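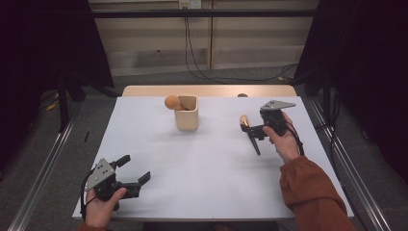

Ilbridge Museum and Archive

Sep 27, 2021

The museum was closed to the public today, as it is every Monday, and the hours were given to the Gelberg Room on the ground floor. The summer display on the river trade came down last week. Its successor, on the Todberg quarry and the families who worked it, is to open in October, and the cases must be dressed before then.

The morning went on labels. The text for the large wall case has been cut by a third, and the dates of the quarry lease now agree with those in the printed guide. One entry, item 2962, a wages book, had been listed under the wrong decade in the old card index. The card has been corrected and the online record will follow.

In the afternoon the Sulemana gift was checked against its schedule. It holds some 2000 papers, mostly letters and receipts, of which 30 have been chosen for display. Three are too faded to be shown for the full season and will be replaced by copies at the halfway point — the labels will say so plainly. The remainder stays in the store and may be seen by readers on request, with the usual notice.

Light levels in the room were read at noon and again at four. Both readings were within the limit, though the blind on the west window does not close fully and a new cord has been ordered.

A school in Todberg has asked whether pupils may visit before the opening. A reply was sent offering two mornings, subject to the floor being finished. The sign for the side entrance has still not arrived.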